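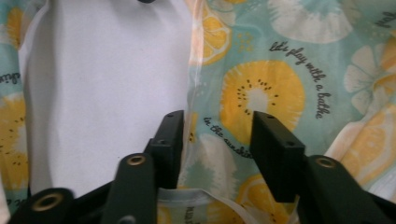

Minutes of the review meeting on the Akia hand-held gripper kit
Apr 17, 2024
Held in the upstairs meeting room at Moltach

Present: the linen workroom, purchasing, the training desk, and the two of us from Moltach who have been looking after the trial. Kandasamy, who supply the kit, joined by phone for the second and third items. Apologies were received from the Cisedura project, who sent their comments in writing, and very kind comments they were.

1. Welcome and last time's minutes

The chair thanked everyone for coming up the stairs with their coffee and apologized again for the elevator. The minutes of the previous meeting were accepted with one small change: the word "rental" in item 4 should have read "lease," and purchasing asked that we please stick to "lease" from now on, as the two are handled on different forms.

2. How the trial is going

The workroom reported that people have taken to the hand-held gripper more quickly than we had feared when the box first arrived. Most of the work so far has been with printed fabric, picking up an edge, folding it over and laying it down again, and the feeling in the room was that the tool is comfortable for a morning's work and a bit tiring after that. One of the newer operators has asked for a softer handle, and another would like a wrist strap. Kandasamy said that a strap can be had at no charge and that they would look into the handle.

There was a long and friendly discussion about thin cloth. The workroom finds that a single layer lying flat is still the hardest thing to pick up cleanly, while anything already folded or bunched is a pleasure. Kandasamy suggested a different pad for the fingers and offered to send 2 sets so that we can try them side by side. The workroom accepted gladly.

Recordings: the target in the trial plan is 1000 usable recordings before the end of August. Training felt this was within reach if we can keep the sessions to 40 minutes with a proper break between, and everybody agreed that the breaks should be written into the schedule so they don't get squeezed out on busy days.
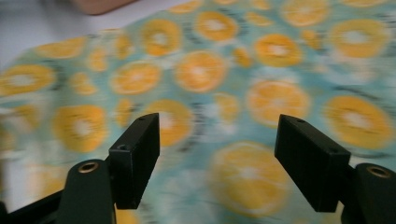
The workroom also raised the matter of speed. Operators who fold for a living move their hands quickly, and the Cisedura comments asked whether they should be told to slow down for the recordings. Opinions went both ways. Purchasing made the fair point that we are paying to find out how the kit copes with our real pace. After some back and forth it was agreed to leave people to work as they normally do for now, and to ask Kandasamy to tell us which recordings they have trouble using, so that we can come back to it with something in hand.

3. Terms of the lease

Kandasamy went through the offer for the period after the trial. It covers the gripper, spare finger pads, the software and phone support during working hours. Repairs are included, but return shipping isn't, and purchasing would like that looked at again. The deposit is roughly 100 dollars per kit, refundable when the kit comes back complete. Training asked whether a second kit could be added partway through on the same terms, and the answer was yes, with a month's notice.

No decision was taken. Everyone would like to see the new pads in use first, and purchasing needs the offer in writing.

4. Actions

Kandasamy to send the pads, the strap and the written offer.
Workroom to try both sets of pads on the thinner fabrics and keep notes, however short.
Training to redo the session schedule with breaks shown.
Moltach to thank Cisedura for their comments and pass on the answers.

5. Any other business

The workroom asked whether the good scissors could be returned to the drawer they came from. The date of the next meeting will be sent around once the pads have arrived.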